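Course Handout 7: Bent Plywood Seating – Materials, Form and Inspection

Flulby School of Furniture Studies
Required reading for Workshop Unit 2

Purpose of this handout

This handout supports the unit on molded wood seating. Students are expected to have read it before the first bench session and to bring it with them to each session that follows. It covers the construction of the curved shell, the reading of grain and veneer, and the inspection record that each student submits in March.

1. Construction

Bent plywood is made by gluing thin sheets of wood, called veneers or plies, and pressing them together over a form until the glue has cured. The grain of neighboring plies is usually laid in crossing directions. This gives the finished part strength along more than one line and limits the movement that comes with changes in humidity.

A curve may run in one direction only, as in a simple backrest, or in two directions at once, as in a deep seat. The second kind is far harder to make. Wood bends willingly along one line, but it resists being stretched, and a tight double curve can split or wrinkle the outer ply. Many makers avoid the problem by dividing the shell into separate panels, each with a gentle curve, and leaving a gap where they meet.

2. The gap between panels

The space between two curved panels should be studied with care. It is rarely the same width along its whole length, and a change in width is not in itself a fault. Students should follow the edge of each panel with the eye and note where the gap opens, where it closes, and how the corners have been rounded. 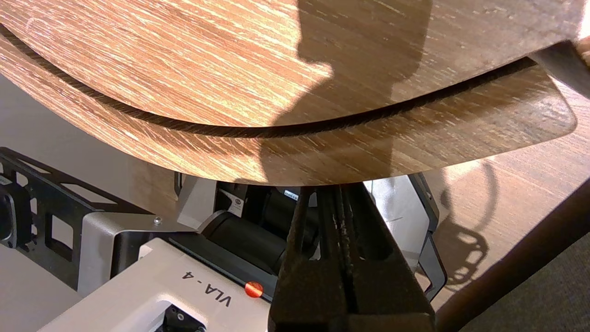
D. Mahmoudi

The lamination line at the edge of a panel is often darker than the face. On an exposed edge it may also look slightly fuzzy. Record what is there in plain words, and do not use the term "delamination" unless a ply has visibly lifted from its neighbor.

3. Grain and color

Grain direction on the face veneer is a choice made by the designer. It may run straight up the shell, across it, or on a diagonal, depending also on the angle from which the shell is viewed. Light oak tones are especially open to misreading. Under warm light the same veneer can appear orange-tan in one place and close to walnut in another where a shadow falls. For this reason, color is to be judged only after the shell has been turned and viewed under even light – the north benches are reserved for this work.

4. Inspection record

Each student will examine one shell from the Flustach study collection, which holds 119 pieces. The record should state:

- the number of panels and the direction of each curve
- the direction of the face grain
- the condition of edges and corners
- any marks, dents or earlier repairs

Records may be up to 2 pages long. Sketches are welcome and do not count toward the limit. The Uvirlow reference sheets on veneer species are kept at the issue desk and may not leave the workshop.

Shells are to be lifted by the body of the panel and set down on felt. Tape, chalk and pencil must not be applied to the face veneer.

Flulby School of Furniture Studies | Contact the workshop office | All rights reserved | Back to top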